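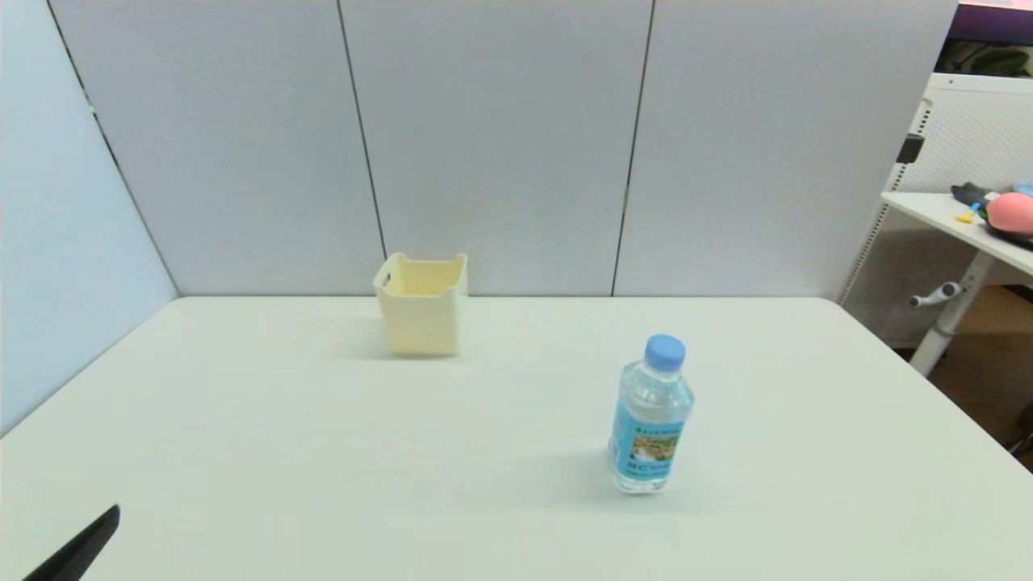
How to Do a Final Walk-Through on a New-Build Home

June 25, 2024
By Telma Espinoza

Your builder will usually schedule a walk-through a few days before closing. It is the last time you can look at the house with someone from the company standing next to you, so plan to use all of the time you are given. Ours at Kastcombe was set for 60 minutes and ran long. Ask for a longer slot when you book if the house has two floors.

Before you go

Get a copy of your purchase contract and the list of options you paid for. Print both. If you changed anything after signing, bring the change order too. When we bought, the change order was the only paper that showed the upgraded kitchen faucet.

Pack a roll of painter's tape, a pen, a phone charger, a small flashlight and a tape measure. Check with the sales office that the power and water will be on. If they are not, ask for another date.

Start outside

Walk all the way around the house. The ground should slope away from the foundation on every side. Look at the siding or stucco for cracks and gaps, mostly around windows and where pipes come through the wall. Turn on each outdoor faucet. Check that the downspouts are attached and that they empty away from the house.

Look at the driveway and front walk for chips. Builders often have a rule on how wide a concrete crack must be before they will fix it, and it should be in your warranty book.

Go room by room

Pick a direction and keep to it. In each room, do the same things in the same order:

1. Open and close every door and window, and lock them.
2. Turn on every light and fan.
3. Plug your charger into every outlet.
4. Look at the walls and ceiling from the side with the flashlight.
5. Walk the whole floor and listen for squeaks.

Put a piece of tape next to anything that needs work, and write it on the list at the same time. We put up 56 pieces of tape and most were paint touch-ups. Two were for a bedroom window that would not latch.

Kitchen and bathrooms

Run the hot and cold water at each sink for a few minutes, then look underneath with the flashlight. Fill the tub and let it drain. Flush the toilets. Open every drawer fully – some will hit an appliance handle or the trim next to them.

Start the dishwasher early in the visit so that it has time to run. Check appliance model numbers against your options list.

Garage, attic and utilities

Have the representative show you the main water shutoff, the gas shutoff and the breaker panel. Breakers should be labeled. Test the garage door with the remote and with the wall button, and ask how to change the air filter and which size it takes.

Before you sign

Read the builder's list against your own. Each item should say which room it is in and what will be done. "Paint" is too vague – write "scratch on wall left of closet door." Ask for a completion date and keep a signed copy.

Many builders offer another visit at 12 months. Start a new list the day you move in and add to it as doors stick or nails pop.

Filed under: Buying New, Closing

Related
What a Builder Warranty Covers in the First Year
Reading an HOA Budget Before You Buy
Choosing a Lot: Corner, Interior or Cul-de-Sac
Rate Locks When Your Closing Is in October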